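Kaleren cell: setup and care notes

Maintained by Natalia Espinoza. Last revised in June, after the arm was mounted again.

What is in this folder

Notes for the black arm that works over the peg board table. The white ABB unit has its own folder, please do not mix the settings. The recordings from this cell are in the Lurkar set, 107 episodes, and they all use the table layout of revision 3.

Before you start

Check the bolts of the arm base with the torque key. Chia-jung Kao marked them with paint, so a bolt that moved is easy to find. Then power on the controller and wait until the fan becomes quiet. Load the file home_9 and let the arm go there at low speed. If it stops with a joint error, do not push it by hand. Write the error code in the log and restart one time only.

Table layout

The peg board lies diagonally, with the dense rows of pegs at the near left end. The two clear stands go behind it and the orange-red discs to the right. Please put the parts back in this way before a new recording, otherwise the saved positions will miss.

Regular care

Wipe the pegs with a dry cloth. No oil on the board, it stays on the discs and the grip becomes bad.
Look at the arm cable at the elbow. Manouchehr Parsa changed it in revision 2 and the new one is a little shorter.
Calibrate again when the table was moved, also if it was only a small push.

Known problems

The wrist drifts after long runs. We did not find the cause yet. For now, go to home_9 and set the zero again.

Questions about the controller go to Jovita Gallegos.
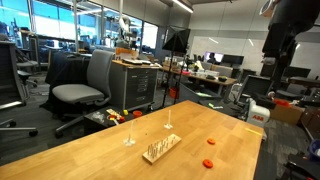 Photo: Crescencio Ibarra / Gomcombe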